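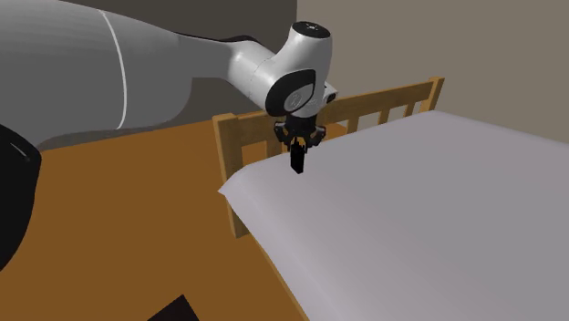

When the simulator passes and the arm doesn't

Standards corner, by Pouran Yazdani

The January draft of our in-house rules for robots that work near beds has been going around, and I've been asked to say something nice about it. It's tidy. It has numbered clauses. Ignacio Olivares got it down to 32 pages, which anyone who read the last one will appreciate. I still don't think we should sign it the way it stands, and the trouble is nearly all in Part 3, the part on testing in simulation.

Part 3 says that a home-care task can be cleared for trials on real hardware once it has passed in a simulated bedroom. It then spends a page and a half on how many runs make a pass and two lines on what has to be in the bedroom. I'd have split it the other way.

Take the set of runs the Elo team sent over with the draft. There are 1317 of them, all in a rendered bedroom with an arm on one side and a wooden bed on the other, and the pass rate is very good. I don't doubt the number. I doubt what it's a number of. The bed has a smooth, plain covering on it and no pillows or blankets. Anybody who has ever changed a bed with a person's things on it (glasses, phone charger, half a cracker) knows that a bare mattress is the easy day. If the rule lets you choose the easy day, people will choose it, and I would too if I had a deadline.

Aniela Stępień made the case for the draft at Saturday's meeting and it deserves a fair hearing. Her argument is that simulation is where you're supposed to be wrong cheaply. You can run the arm into the headboard all night and the only thing you've spent is electricity. She's right about that, and I'd be sorry to see a rule that pushed teams onto hardware sooner. But being wrong cheaply only pays off if you write down how you were wrong. The draft asks for passes. It doesn't ask for the failures, or for the video of the failures, or for the settings that were changed in between. A team could rerun a bad seed until it came good and still be inside the rules. I asked whether that was intended and got a long pause.

Then there's cloth. Part 3 treats a mattress cover as a surface, full stop. Plenty of simulated bedding is a solid shape with a color on it, and the draft never asks a team to say whether theirs is one of those. A hard shape doesn't bunch up under a fingertip, and it doesn't catch on a knuckle and come along for the ride. Xuân Khương has spent more hours than I have picking fitted sheets out of grippers and has a standing offer to show anyone what it looks like. I'd like the clause to say plainly: state whether the bedding can deform, and if it can't, the result doesn't count toward any task where the robot may touch it. One sentence would do it.

My third complaint is about clearance. The draft wants a minimum distance between the robot and the furniture, measured from the tip of the tool. Fine for a pencil. On an arm with any bulk to it, the tip is often the last thing to worry about. Elbows hit things. So do wrist housings, and so does whatever sensor got bolted on the side after the drawings were finished. Bedposts are just the right height to find all of them. Measure from every link, and from whatever the gripper is holding, too. The Skinard guide we used before this one did so, and I can't find a note anywhere on why it was dropped.

Houshang Taheri tells me the tip-only rule came in because the logging tool at Meko only recorded the tip. If so, we're writing a safety rule around a spreadsheet column, and I'd ask that we fix the column.

I'm less worried than some people about looks. A couple of the comments on the draft grumble that the rooms are too plain, with flat walls and a floor that's all one color, and want clause after clause on textures and lighting. If the robot steers by camera, yes, that matters, and should be tested. If it's following poses handed to it by the simulator, prettier floorboards will get you a prettier report. Ask the team which it is, first thing, on page one. At the moment you have to get to Annex C to find out, and two of the reports I read never say.

What I'd accept, for anyone keeping a list before the vote:

Every run reported, including the ugly ones, with a sentence on each change made between batches.

At least 7 bed setups per task, with pillows, blankets and loose objects in most of them, chosen by someone outside the team.

Bedding declared as hard or soft, up front.

Clearance measured for the whole arm and its load.

A short repeat on a real bed, at reduced speed and with no person in it, before anybody uses the word "cleared."

The Ghorbani group has said the last item would add weeks. Perhaps it would. They've also said their simulated and real results match closely, in which case the repeat should be dull and quick, and I'd be happy to come and be bored by it.

Comments on the draft go to Ignacio. He'd like clause numbers with them, please, and he has asked me to mention that "see Pouran's column" isn't a clause number.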